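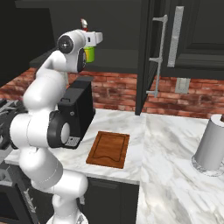
Unit 4: Coffee, from Cherry to Cup

Welcome back! Last time we stopped at the harvest, with baskets of ripe cherries at the edge of the field. Now comes my favorite part of the course, because so much of what you taste gets decided in the next few days.

Processing

A coffee bean is the seed of a fruit, and most cherries hold 2 of them, flat sides together. Somebody has to get the fruit off. In the washed method the skin and pulp come off by machine, and the sticky layer left behind is loosened in tanks of water. In the natural method the whole cherry dries in the sun with the seed still inside, which can take up to 20 days. Washed coffees tend to taste clean and bright. Naturals can taste like berry jam - the first time you get a good one, you may wonder if someone added syrup!

Our two tasting lots come from the same farm, Olemov, and were picked in the same week of June. Lot A is washed and Lot B is natural. Same trees, same soil, and wait until you smell them side by side.

Roasting

Green coffee smells like hay and peas. Heat drives off the water, the beans turn yellow, then tan, and then they begin to pop. Roasters call this first crack. Light roasts are usually stopped soon after it. Keep going and you reach second crack, a quieter, faster snapping, with oil starting to show on the surface.

Listen to the Kurnholm recording before class (headphones help a lot). Write down the time when you hear the first pop and the time when the popping dies away.

Grinding and brewing

Finer grounds give up their flavor faster. Espresso takes under a minute, so it needs a fine grind. A French press sits for several minutes and wants a coarse one. If your cup is sour and thin, go finer. If it's harsh and bitter, go coarser. Change one thing at a time and write it down!

For the lab, each table brews 600 grams of water with the Padilla filter, once with each lot.

Before next class

Read the Rirus chapter on water, up to the section on hardness. Bring your tasting sheet from Unit 3, and please skip perfume on lab day.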